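Desk Corner: the book riser stays

If you read the July issue you'll remember I was going to order a proper monitor stand and be a grown-up about it. Well, I didn't! I looked at the Flandora one (nice, but 80 dollars for what amounts to a small shelf) and then I looked at the pile of books I hadn't opened since the move to Skulelus, and that was the end of my shopping. Four books went under the stand, big navy hardcovers at the bottom, the white one on top of those and a skinny light one to finish. My neck has been happier for 12 weeks now. 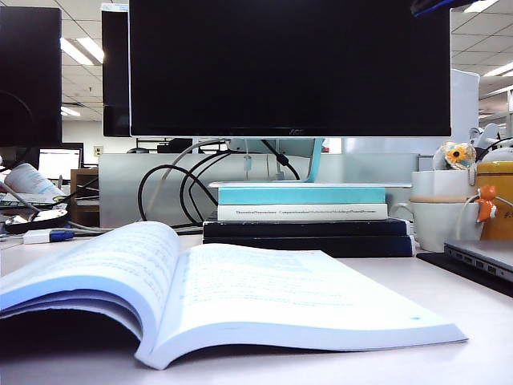
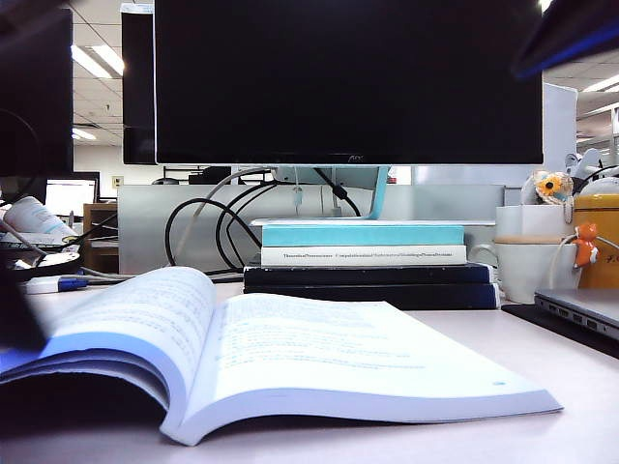

Reading at the desk, with the screen off and the cables doing their own thing behind it.

The trouble with a book riser is that sooner or later you want one of the books. I needed a chapter out of the white one last week, so I had to hold up the monitor with one hand and wiggle it out with the other, and I don't recommend that to anyone. Put the ones you're truly done with in the pile, and keep your current reading out on the desk where you can leave it open.

Next on my list is the cable mess. A reader sent me a link to the Prirkusetti clips, 19 to a bag, and I'm going to give those a try over the weekend. If you've got a cheaper trick (bread bag tags? binder clips?), write in and I'll print the best ones!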